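October 5, 2023

Final field for the Gonolstead Handicap came through at 9:30. Fourteen declared, two withdrawn by lunch, so the rail draw I had penciled in for Orakzai means less than it did last night. He moves from stall 11 to stall 9. On this track over a mile that is worth half a length at best, and only if the two inside him go forward.

Ratings update. Orakzai up three pounds to 84 after the August win. I have him on 86, so still a shade in hand, but the sectionals from that race flatter him. The first half mile was slow and he had the run of it behind the leader. Prusevex ran the faster last quarter from the back and finished fourth. Left him on 81, same as the official mark.

Umotau is the problem. Sixteen starts, one win, seven placings. Every time I rerun the figures he comes out on top by a pound, and every time he finds one to beat him. I have tried adjusting for pace, for weight, for the days between runs. No change. Either the figures miss something about him in the last 200 yards or he has been unlucky seven times. I lean toward the first.

Spent the afternoon on the database. Now at 773 races, 253 of them at a mile. Corrected the going on nine meetings where I had typed good to soft as good. The effect on the averages is small - two tenths of a second on the mile standard - but it had been bothering me.

Stake plan for Saturday unchanged. One bet on Prusevex if he is 8 to 1 or better, nothing under that. No interest in the short ones. Bank stands at 3,000 even after the last withdrawal and I would like to keep it there until the turf season ends.

Rain forecast for tomorrow night. If they get more than half an inch, scrap all of the above and start again with the soft ground figures, where Orakzai has only the one run and it was poor. 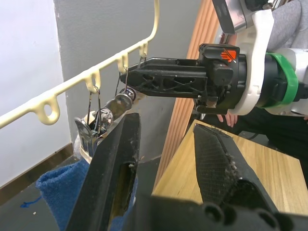

Also need to redo the weight-for-age table before the three-year-olds meet the older horses again. The current one is two seasons old and too generous to them at a mile. Will start on it Sunday.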